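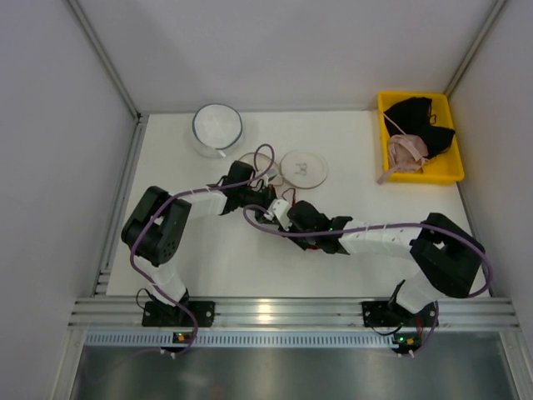

Nistus cell — setup and care notes

Updated in May by Mirjam Zürcher

This README is for the person who opens the Nistus cell in the morning. It covers the two arms, the front rail and the purple tubing. The software has its own README in the Jileck folder.

Before power on

Check that both black base plates sit flat on the rail. If a plate was moved, tighten its fasteners again and write it in the log. Theresia Sutter keeps the torque values.

Look at the tubes next. Each arm has one, held to the pale sections with white ties. The tube must keep a free loop near the wrist. If you pull it tight there, the arm loses reach towards the middle of the table. Do not put a tie on the elbow — it moves too much and the tube gets a fold.

Start

Switch on the left arm, then the right one. Wait 10 seconds between them. Run `home_both` with the speed at the lowest setting, and keep a hand near the stop button. The wrists can come very close together in the middle, so home again after every change of gripper tips.

Care

We change the ties and inspect the tubes after roughly 900 cycles. The last change was at cycle 2398, by Mathias Kuster. Wipe the rail grooves with a dry cloth, no oil.

Known problems

Error 913 after start: the cable at the right base plate is not fully in. Power off first, then push it in again.

Related
- Nistus: changing the gripper tips
- Jileck software README
- Prerkton spare parts list

Contact: Heidrun Widmer, Nägeli workshop | Back to top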